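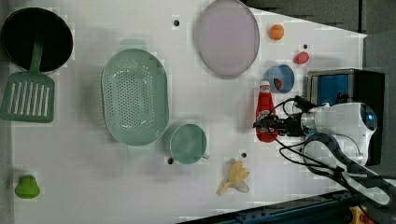 Greifplanung in Reledow: Stand der Softwarearbeiten (1/9)

Arbeitsgruppe Manipulation, Standort Brititz
18. November 2023

Mit Version 13 der Planungsschicht schließen wir die im April begonnene Umstellung ab. Im Folgenden fassen wir die wesentlichen Änderungen zusammen. Die Angaben beziehen sich auf den Tischaufbau mit Küchenobjekten.

2/9
Wahrnehmung: Die Szene wird künftig aus der Draufsicht segmentiert. Flache Gegenstände mit Öffnungen - etwa der Pfannenwender mit seinen Schlitzen oder das gelochte Sieb - zerfielen in der bisherigen Fassung häufig in mehrere Teilobjekte. Die neue Nachverarbeitung führt solche Segmente vor der Posenschätzung wieder zusammen.

3/9
Auch die Bohrungen in der weißen Tischplatte wurden zeitweise als kleine dunkle Objekte gemeldet. Sie sind nun in einer statischen Maske hinterlegt. Die Maske ist an die Kamerakalibrierung gebunden und muss nach jeder Neukalibrierung erneut erzeugt werden.

4/9
Greifkandidaten: Je Objekt werden höchstens 100 Kandidaten erzeugt und nach Erreichbarkeit, Fingerabstand und Kollisionsfreiheit bewertet. Für liegende Flaschen, wie die rote Ketchupflasche neben dem Greifer, bevorzugt die Bewertung Griffe quer zur Längsachse.

5/9
Bewegungsplanung: Die mittlere Planungszeit je Griff beträgt auf dem Referenzrechner 230 ms. Das Kollisionsmodell des Arms enthält jetzt eine Hüllgeometrie für die Kabelschlaufen am Greifer. Zuvor blieben diese unberücksichtigt, was bei engen Anfahrten zu unzulässigen Bahnen führen konnte.

6/9
Regelung: Der Übergang von der positionsgeführten Anfahrt zur kraftbegrenzten Schließbewegung erfolgt in einem eigenen Zustand mit definierter Abbruchbedingung. Die Schwellwerte werden je Objektklasse konfiguriert.

7/9
Offen ist die Behandlung verschachtelter Objekte. Liegt ein Gegenstand in einer gekippten Schale, wird die Greifreihenfolge derzeit noch manuell vorgegeben. Eine automatische Ableitung ist in Vorbereitung.

8/9
Werkzeuge: Balogun, unser Protokoll- und Wiedergabewerkzeug, speichert Segmentierung, Kandidatenliste und Trajektorie mit gemeinsamem Zeitstempel. Der Regressionssatz umfasst 72 Tischanordnungen und läuft vor jeder Freigabe vollständig durch.

9/9
Die Schnittstellenbeschreibung wurde aktualisiert und den Projektpartnern in Haltumham übermittelt. Konfigurationsdateien der Version 12 sind nicht mehr kompatibel - ein Konvertierungsskript liegt der Freigabe bei. Rückmeldungen bitten wir über das Projektverzeichnis einzureichen, jeweils mit beigefügtem Balogun-Protokoll.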